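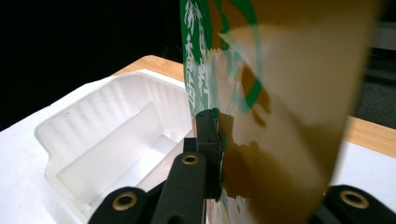
Do you need a written grip rule for soft packages? I'd say so, if more than one person is going to use the gripper.

I've had the Osora hand gripper on my bench since April, along with the little rule book that comes with it (20 pages, written by Noreen Rizvi, and she writes like a normal person!). The gripper is fine. Matte black plastic, brass threaded inserts in the fingers, easy enough on the wrist. The book is what I'd pay for. It says to close slowly, stop when the wrapper starts to give, and keep your free hand out of the way – I now do all of that without thinking.

My one gripe is rule 21, which wants the fingers wiped after every single pick. I tried it for 2 days and gave up. Between batches works for me.

The Previa kit I had before was cheaper, but its rules were one folded sheet and half of that was warranty. Four stars for the Osora, and I'd buy the book again on its own.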